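Metton Household Reuse Scheme: progress report to the Arancibia Fund
Second period, to the end of March

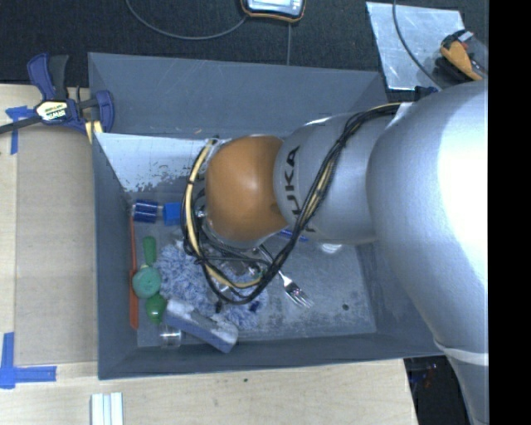 Grey open-topped bin and KUKA robot arm.

1. Summary
The scheme collects unwanted household goods in Metton and the villages on the Brarnus side of the river, checks them, and passes them on at low cost. We set a target of 600 items rehomed by the end of March and reached 626. Spending is within budget overall, though van costs are higher than planned. The repair sessions started later than we said they would.

2. Collections
The van now goes out on 2 days a week. Most requests come from people moving house or clearing a relative's home, and they often want everything gone within a few days. We can't always manage this. The wait for a collection in Metton is now up to 8 working days, and it is longer in Brarnus because we only go there once a fortnight. We have started asking for photographs before we agree to take sofas and beds. Fewer wasted trips have been made as a result, mainly where the fire label was missing.

Small furniture and kitchen goods go quickly. Wardrobes do not. We turned several away in February and will keep doing so until the back store has been cleared.

3. Repair sessions
These were due to begin in the autumn and began in January. The delay was caused by the electrical testing course, which was full until December. Two members of staff have now passed it. Lamps, kettles and toasters make up most of the work so far. Sewing machines have been asked for many times and we don't have the skills to deal with them yet.

4. Premises
The lease on the Ciltus Road unit has been renewed on the same terms. The landlord has repaired the gutter over the loading door but the yard still floods after heavy rain, and we have moved the mattress racks to the other wall. The new shelving is in use. We did not buy the second set, as the floor at that end is uneven and would need levelling first.

5. Money
Fuel and van repairs have gone over the amount set aside for the period. The gearbox was replaced in November. The underspend on training covers most of this, and we ask for your agreement to move it across. Income from sales was slightly above forecast, helped by a busy December.

6. Next period
Weekly collections in Brarnus, if a second driver can be found.
Clearing the back store by the end of May.
Evening opening at Ciltus Road, until 7 pm, for a trial month.
A price list for the counter, which customers have asked for.

The full accounts for the period will follow separately once the van invoices have been checked.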